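Le report

Le communiqué de la fédération Drasetti est tombé à minuit, juste après le dernier combat, quand plus personne ne lit rien. Le match pour la ceinture était reporté une deuxième fois. Blessure à l'épaule, disait-on. Laquelle, on ne le disait pas.

Je tenais la chronique de catch d'un site qui comptait 3 155 abonnés les bons mois. En dix ans, j'avais vu guérir des genoux en une soirée et des nuques brisées saluer la foule le lendemain. Alors l'épaule, je voulais bien, mais il me fallait un peu plus. 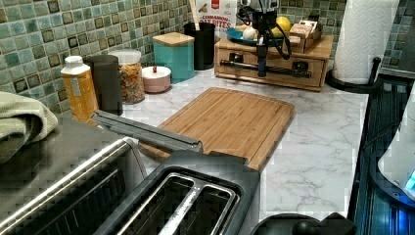 J'ai appelé la salle de Nastthorpe. Une voix m'a assuré que 3 658 billets étaient vendus et que tous seraient remboursés. J'ai demandé pourquoi la billetterie vendait encore. La voix a dit qu'elle se renseignait, puis la ligne a sonné dans le vide pendant tout mon café.

Le champion, lui, s'entraînait à Erkine, dans un gymnase où l'on entrait par le parking. J'y suis allé en car. Il était sur le ring, torse nu, le bras droit en écharpe. Il m'a salué du gauche. Puis son téléphone a vibré au pied des cordes et il s'est penché pour le ramasser. Du droit. 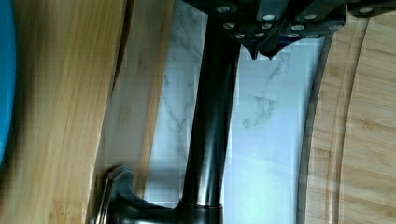 Il a vu que j'avais vu.

« Ça va mieux le matin », a-t-il dit.

Il était cinq heures de l'après-midi. J'ai noté l'heure. Il pesait 103 kilos et il avait l'air d'un gamin qu'on surprend dans l'escalier.

« C'est vous qui ne voulez pas perdre, ou c'est eux qui ne veulent pas que vous gagniez ? »

Il a remis son bras dans l'écharpe, en prenant son temps.

« En novembre, a-t-il répondu. Tout le monde sera content en novembre. »
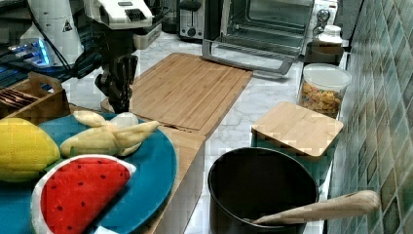 Plan de travail et planches en bois.

Dans le car du retour, j'ai écrit 288 mots, puis j'en ai barré la moitié. Il me restait une écharpe, un téléphone et un mois. Pas de quoi accuser quelqu'un.

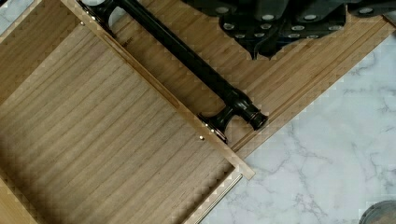
Novembre

Le combat a eu lieu à Vass, devant des gradins pleins. Le challenger est entré le premier, le genou bandé.

J'ai refermé mon carnet et j'ai regardé l'épaule.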